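Office Corner – the desk shuffle, part two

Quick one this week, I have 17 other things to finish before lunch. Friday, October 4, 2019 was the last day for moving desks on the second floor and most of you made it. Thank you. A few loose ends.

Chairs first. Please check yours before you start complaining about your back (I say this with love). Wubit Jemal went around on Tuesday with a hex key and tightened 32 of them. Arm posts mostly. If your armrest wobbles, feel under the seat for the screw on the bracket and see if it turns by hand. If it does, don't force anything, put a sticky note on the backrest and leave it for Wubit. She'll get to it. Notes with a name on them please – last time we had four that just said "squeaky".

Also binders. They do not live on the carpet next to your chair. They get rolled over, the rings bend and then the pages won't turn and somebody prints the whole thing again.

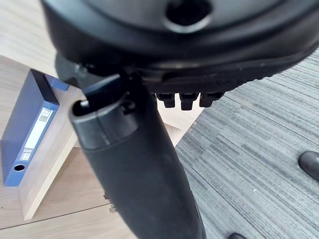

New shelf for these is by the Kassa room, left of the door. Project binders on the top two rows, supplier stuff below. Spine label facing out, and if the label is blank write something on it, anything. Valeriano Carrasco has a box of spare labels and will hand them over without a form. Old Dranditham binders go to the archive – not the shelf, not recycling. We need those til the audit is done.

Desks. The wood ones with the side panels stay where they are now. Yes, all of them. I know some of you wanted to turn yours to face the window but the panels block the floor outlets if you turn them, and then we're back to extension cords across the walkway. If you really can't live with it talk to Hiwot Hailu, she has the floor plan and more patience than me.

While we're down there, knee space. The space between the panels is for your legs. Shoes, gym bags, the foot heater from 2016, a bag of tangerines (found Wednesday, no comment) – all of it needs to go home or in a locker. The cleaners can only vacuum what they can reach and the striped carpet hides a lot more crumbs than you'd think.

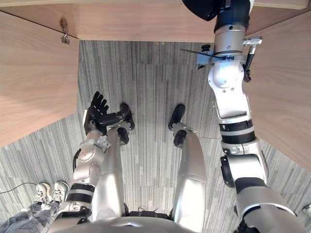 Vacuuming is now Mondays and Thursdays after six. Chairs pushed out the evening before, please, so they can get in under the desktop. Nokuthula Rampersad has offered to send a reminder at 4:30, so be nice to her when it pops up.

Boxes. We still have a pile of storage boxes from the Nalto move and about 80 hanging folders to go in them. Take what you need by next Wednesday, the rest goes down to Omen on the first floor, they've asked for them twice allready. Flat lids, so they stack fine, but no more than three high. Heavy stuff on the bottom.
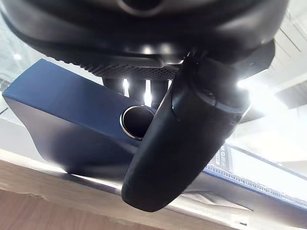 Can I keep a box under my desk if it's only work papers?

For one week, while you sort it, with your name and the date on the lid. After that it goes on the shelf or in room 114, where Atieno Mwakalinga has the key until the end of October.

Leftover keys, drawer dividers and that one lamp are in the tray by the printer. Lamp works, needs a bulb.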